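Palis – README for the evaluation copy

Palis is a paid collection service from Geranmont. You pick a household task, their operators do it with a pair of hand-held grippers in ordinary homes, and you get the recordings back with labels. We bought the T-shirt folding package in September to see if it is worth what they charge. Notes on what came in are below, mostly for whoever at Madigan has to decide on renewal.

Bedroom episodes, black T-shirt on a green bed cover, yellow fingers on the near gripper:

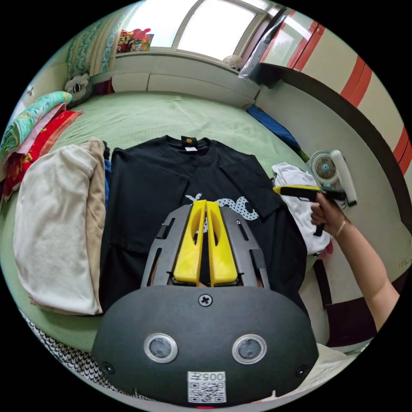
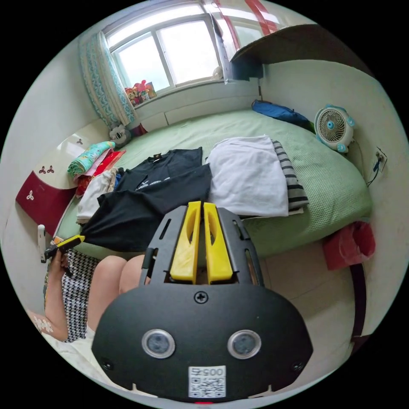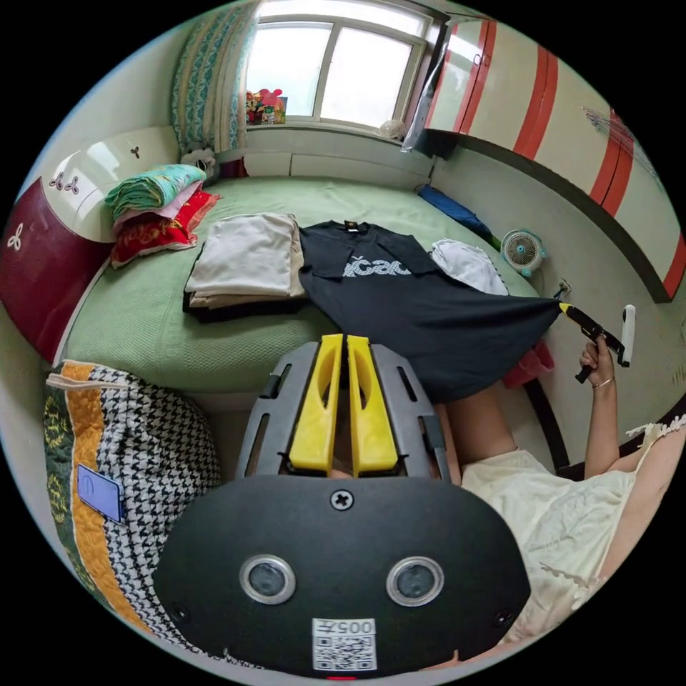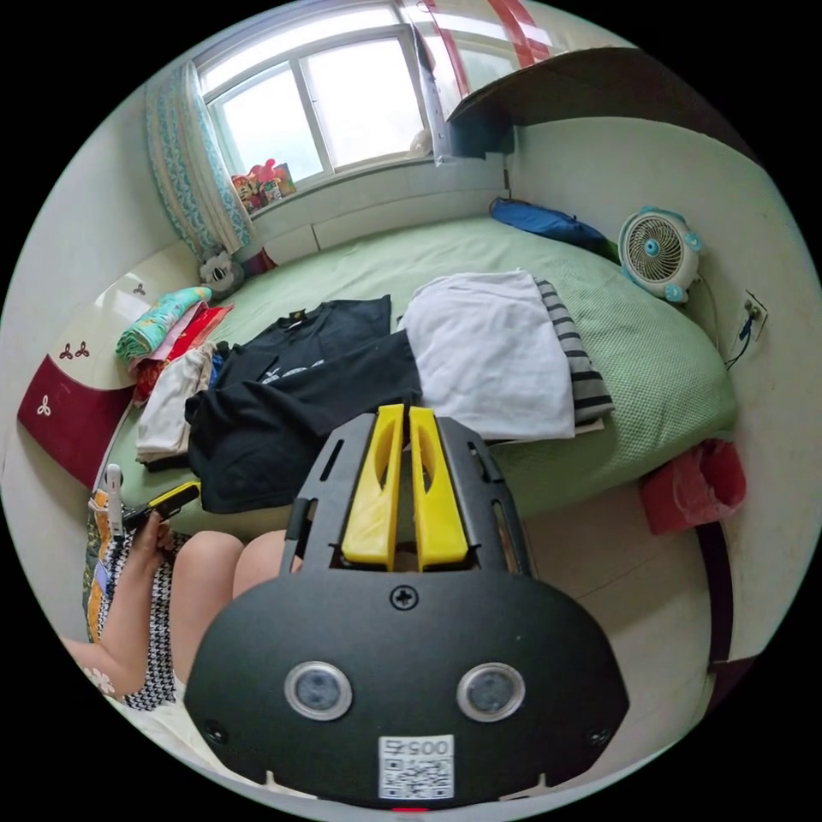
Can we train on the delivery as it arrives?
Only after a cleanup pass. Of the 2,247 episodes delivered, 2,159 opened and had labels for both hands. The rest were missing one side or had an empty label file, and the vendor's own checker passed all of them.

What is in the package
One folder per episode, with video from each gripper, finger opening over time, and a short text label. The labels come from a fixed list of 7 phrases. The sales page calls this "rich language annotation." I would call it a dropdown menu.

What they claim and what we found
"Diverse real homes." The homes are real, and I like that they were left lived in. Diverse is a stretch – we got 15 rooms, and a few of them supply most of the episodes. Split by room, never by episode, or your test score will flatter you.

"Two-hand coordination." Both hands are recorded, but the clocks drift apart in longer episodes. Support told us to line them up by hand. That should be their job at this price.

"Ready for any robot." Untested, and I doubt it. The package has no arm trajectories for a specific robot, only gripper motion. Stonavska, the conversion tool sold with it, crashed on long episodes and left no log.

Known problems
– The success flag is set by the operator. Spot checks turned up shirts marked folded that I would not put in a drawer.
– Room names change spelling between folders.
– Wide lens calibration is supplied per batch. We asked for it per gripper and are still waiting.

Use
Fine for pretraining or for looking at how people handle soft cloth. Do not use the success flag as a reward. Do not quote the vendor's benchmark number in our reports until we can repeat it.

Renewal
My vote is to hold off until the clock drift is fixed and the missing episodes are replaced or refunded.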